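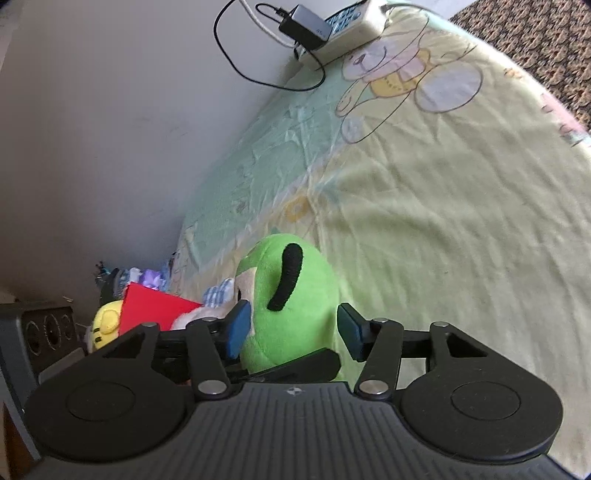 Green plush, bed trial, blue pads fitted.

Thursday, evening

Second session with the Lesto hand gripper. The trial kit came from Bineo on a return-or-buy basis and I owe Jarlath Brophy a recommendation before the window closes, so I am keeping these notes in order for once.

Setup took less time than the first session. Charged the logger, zeroed the jaw position, checked both pivot screws. The left one had backed out slightly last time and I put a drop of threadlocker on it. No movement today.

Target for the evening was 200 logged grasps on soft items, bed surface only. Stopped at 66. The trigger return spring is too stiff for long sessions and my forearm gave out well before the storage did. Jarlath will say this is a training issue. I would call it a spring issue – a lighter one should be a cheap part, and I have asked Bineo if they stock it.

The green plush is the most useful object so far. It is round and the fleece gives under the pads, so the jaw reading keeps changing after first contact. Approaching with one finger touching and the other still open works better than trying to center it. With both fingers closing from equal distance it tends to roll. Getting the wedge under the lower edge first helps on a mattress, much less on a hard table.

Creased sheet causes trouble. On 2 grasps the wedge picked up a fold of fabric along with the toy, and the log marked both as clean. The software has no field for this. I added a text note by hand to each record and will need to remember they are there.

Pads: the blue faces grip fleece well. Lint builds up and wants wiping off between batches. The manual says nothing on cleaning. I used a damp cloth and let them air dry.

Software: export to Noonan format failed once at record 47, then ran through on the second attempt with no change on my side. File sizes match. I have not compared contents yet.

Price is still the sticking point. The Dundside rental would cover the same three weeks for less, but their unit has the older linkage and the play in it was bad when I tried it in December. Leaning toward buy, if the spring can be sorted.

Tomorrow: hard table, same toys, shorter batches. Ask Jarlath for the spare pad set. Compare the two export files before deleting anything.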